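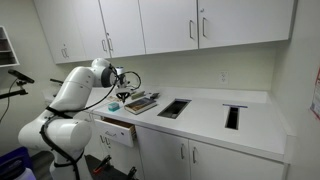

Countertop

A countertop (also called a counter, worktop or benchtop) is a flat, raised and usually horizontal surface which is built for work in kitchens, bathrooms, offices, shops and workshops. It is most often supported by base cabinets and is installed at a height suitable for a standing person. The material, the finish and the shape of the edge depend on the use of the room and on the budget of the owner.

Terminology

In American English the word "countertop" is the most common, and "counter" is used for both the surface and the whole piece of furniture. In British English "worktop" is preferred for kitchens. "Benchtop" is used in Australia and New Zealand, and in many countries also for laboratories.

The older meaning of "counter" is a table on which money was counted. Later the word moved to the table that separates a shopkeeper from the customers, and from there to the home.

History

Before fitted kitchens became common, most household work was done on a separate table in the middle of the room. Cupboards, sink and stove stood apart from each other and often had different heights. In the first half of the 20th century, designers began to study the steps a person makes while cooking, and the continuous surface along the wall was one of the results. After the Second World War, plastic laminates made such surfaces cheap enough for ordinary homes.

The historian Huguette Bodin divides this development into two periods. In the first, the counter only replaced the table. In the second, it also became a place for appliances, mail, homework and small repairs, and for this reason it grew longer and needed more electrical outlets.

Materials

Natural stone, mainly granite and marble, is hard and heavy. Granite resists scratches well, but many types must be sealed from time to time. Marble is softer and can be damaged by lemon juice or vinegar.

Wood is warm to the touch and can be sanded again when it is worn. It needs regular oiling, especially near the sink.

Laminate consists of layers of paper and resin, pressed together and glued on a board. It is light and inexpensive – its weak point is the joint, where water can enter and make the board swell.

Engineered stone, solid surface, stainless steel, concrete and ceramic tile are also in use. Steel is usual in restaurant kitchens, as it is easy to disinfect.

Dimensions

In North America the usual height of a kitchen counter is 36 inches. Counters for eating on high stools are often higher, up to 43 inches. A kitchen counter is commonly 25 inches deep, so that it extends a little over the cabinets below. Bathroom counters are generally less deep.

Use outside cooking

Counters in homes and offices are also used for sorting papers, for reading and for keeping small things within reach. Bontu Yilma calls this the "landing function" of the counter: objects are put down there on the way to another place and may stay for days.

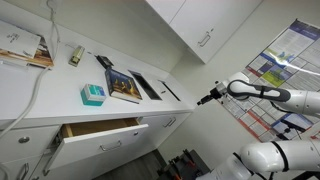 Care

Most surfaces can be cleaned with a soft cloth, warm water and a mild soap. Rough powders leave marks on laminate and on polished stone. Hot pots should be placed on a trivet, also when the material is sold as heat resistant – a sudden change of temperature can crack stone and loosen glue.

See also

Backsplash
Kitchen cabinet
Kitchen work triangle
Workbench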